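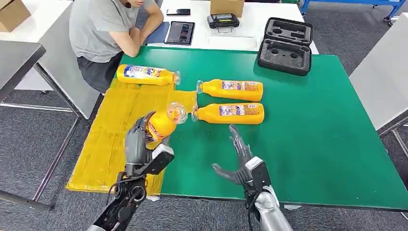
These rules are for the bottle task on the shared bench, and they apply to every person who starts the robot, also for a short test. The first rule is about distance. When the arms have power, the hands and forearms of all people stay outside the reach of both arms, and before each run you check this again. A person who sits at the far side with the arms crossed on the edge of the table, while one robot hand is holding a bottle, is allowed only in slow mode, and only if the operator has agreed to it aloud.

## Before you turn on the power

1. Read the last page of the bench log. If a fault is open, do not start.
2. Press the stop button one time and confirm that the arms do not accept commands. Then release it.
3. Put the bottles in their start places. Check that no cap is open.
4. Move phones, tablets and open cases out of the reach of the arms. On the back table they may stay.
5. Set the speed limit to slow mode for the first 3 runs of the day. After this you can ask Irina Vlad for normal speed.

## During the run

One person is the operator. The operator holds the stop button and does not type, does not eat and does not answer the phone. If you must talk with a visitor, stop first.

When a bottle falls, do not catch it. Stop the arms, wait until both hands are still, and then pick it up. In April we had two cases at Kombridge where a colleague reached for a bottle by reflex. No injury, but both are in the log.

Check the grip also from the wrist camera, not only from your chair. The fingers should close on the body of the bottle and leave the cap free.

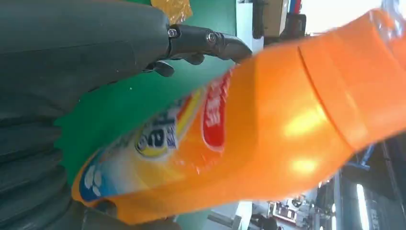 *Wrist view: orange bottle held at an angle, with the green surface behind.*

If the label is not clear in the wrist view, make the movement slower and look again before you judge the grip.

## After the run

- Bring both hands to the rest position, then cut the power.
- Write the number of runs and every stop, with the reason.
- After 252 runs, inspect the finger screws and the cables. After 1,000 runs, the hands go to Bansal for service.

Questions about these rules go to Irina. Please do not change the speed file yourself.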